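Audience and Ad Ops Person Wanted at Nanemell (Part-Time, Could Grow)

Posted 18 Aug 2024 by Keisha Okafor

Hi! I run Nanemell, a small digital publisher with three newsletters, a podcast and a website that gets a lot more love than it used to. We write for people who rent: how to read a lease, how to fight for your deposit, what to cook on two burners. I started it at my kitchen table and I'm still the one who answers most of the email, and that has to change, so I'm hiring.

What I need is somebody to look after the money side of our audience. Right now we sell newsletter sponsorships by hand (me, a spreadsheet, a lot of "just circling back!"), we run a few display ads on the site, and in April we launched a paid membership at 60 dollars a year. We have 560 paying members. I'd love to get to 2000, and I'd love to get there without turning every page into a begging bowl.

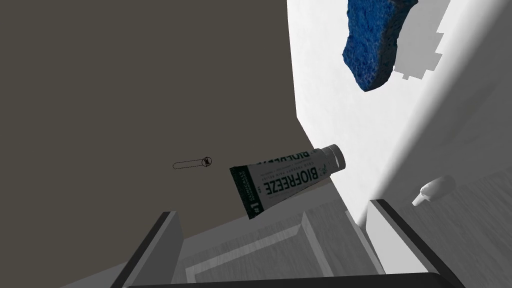
Marcus Ridgeway wrote in after I teased this job in the newsletter: Will the new person be allowed to say no to sponsors? I've been reading since the beginning and I'd drop my membership the day you ran a payday loan ad.

Yes, Marcus, they will! I've said no to plenty and I want a partner in that. If you think a sponsor stinks, we talk it over and you get a real vote.

So what would your weeks look like? You'd keep the sponsorship calendar, chase copy, send invoices, and put together the little report each sponsor gets after their run. You'd watch the open rates and the cancellations and tell me what you see, in normal words. You'd write the membership emails, or at least fix mine. Every so often you'd get on a call with Dwayne Haverford, who edits the podcast, and work out where the ad breaks should go so they don't land in the middle of somebody's good story (we did this once, and we heard about it).
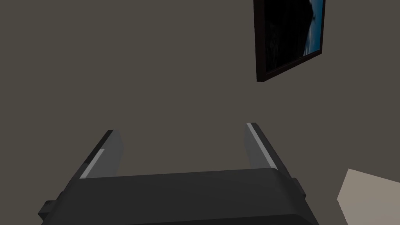 You'd also help me with a move I've been putting off. Our subscriber list lives in a tool called Pidus and our payments live in Trondamer, and the two of them barely speak. I want everything matched up before we try a gift membership for the holidays. You don't have to be a programmer, but you do have to be patient with exports.

I'm looking for somebody who has sold ads, run a membership program, or done audience work at a newsletter, a local paper, a radio station, anywhere like that. Your own newsletter counts too, even if it's tiny. I don't care about degrees. I do care that you write a clear email and that you'll tell me when one of my ideas is bad.

It's 25 hours a week to start, fully remote anywhere in the US, paid hourly, with paid time off. The rate range is in the reply you'll get as soon as you write in, before any interview, so you won't have to play the guessing game with me. If memberships keep growing I want to make this full-time next year.

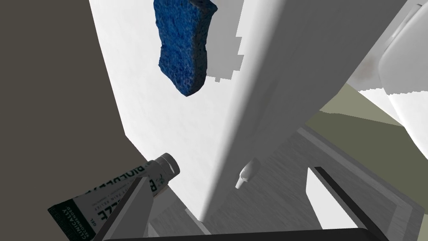 Tamsin Quintanilla asks whether people can apply as a pair and split the hours. I hadn't thought of that when I wrote the first draft of this ad, and sure, go ahead! Send one application with both names on it and tell me how you'd divide things up.

To apply, email me a resume and a short note. In the note, pick any newsletter you pay for (or used to pay for) and tell me what made you sign up, or quit. One page is plenty. No cover letter, no test project. I'll talk to 5 people by video, and the final two get a paid afternoon working with me on a real sponsor report.

Send it to Keisha at the jobs address on our contact page, with "Audience" in the subject line. I read every one myself, and everybody gets an answer.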